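Drudavik: How to Watch the New Winter Thriller, Cast and Release Details

Viewers who like slow, cold crime stories will soon have a new one to follow. "Drudavik", a thriller set in a small fishing town during the darkest weeks of the year, arrives in December, and it will be possible to watch it both in cinemas and at home.

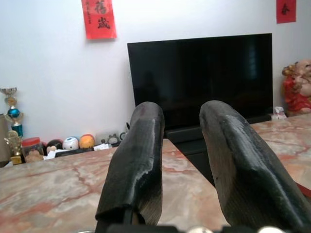

By Habibur Bhattacharjee
Film and Television

The film is the second feature from director Cathal Ní Bhriain, whose first one, "The Salt Road", played mostly at small festivals and was seen by few people outside them. This time the budget is larger and the release is much wider. The distributor, Larkier, has confirmed that "Drudavik" will open in 100 cinemas on a Saturday, which is unusual, as most new films open on a Friday. The company has not yet given the exact date, but it says that tickets will go on sale 9 days before the opening.

What is the story?

The main character is Irov, a retired harbour pilot who lives alone above a closed ferry office. One night he hears a distress call on the old radio which he keeps in his kitchen. The voice gives the name of a boat that sank when he was a young man. He reports the call, but the police do not believe him, and in the morning a stranger called Khan comes to the town and asks questions about the same boat.

From this point the film moves between the two men. Khan says that he works for an insurance company, but he seems to know the harbour too well. Irov does not trust him and still needs him, as he is the only other person who takes the call seriously. Larkier describes the film as a thriller, although the people who saw the early version say that there is little action before the last half hour. There is one chase, and it is made on foot, over ice.

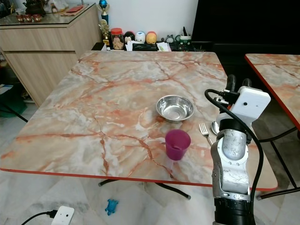 Photo: Habibur Bhattacharjee

Where can you watch it?

The cinema release comes first. After five weeks the film will move to Larkier's own streaming service, where it will be included in the normal monthly subscription. It will also be possible to rent it from the same day without a subscription, and the rental stays open for three days after you press play. The price of the rental has not been announced.

Those who prefer a disc must wait longer. Larkier says that a disc edition is planned for the spring, with a commentary by the director and a short documentary about the sound recording. Much of the radio dialogue was recorded on real equipment, and Ní Bhriain has said that she wanted the audience to work a little to understand it. Subtitles will be available in all the versions, including at selected cinema screenings in the evening.

How long is it, and is it suitable for children?

The running time is one hour and 53 minutes. The age rating was not published when this article was prepared. The trailer shows no strong violence, but it has one scene of a man under the ice that may be difficult for younger viewers.

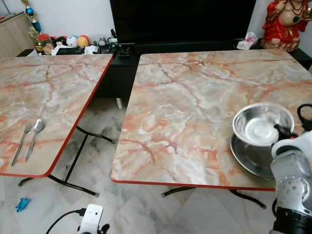
Page last updated: Saturday, 16:40

Will there be a second part?

The director does not plan one at the moment. In a written answer to our questions, Ní Bhriain said: "The story is finished for me. If people want to know what happens to Khan afterwards, I am glad, but I would like them to decide it for themselves."

She is now writing her next film, a family comedy, which will be shot in the same region but in summer. Larkier has the first right to distribute it.

The trailer for "Drudavik" can already be seen on the Larkier website, and a second, longer one will be shown in cinemas before the release. The list of participating cinemas will be published there together with the opening date.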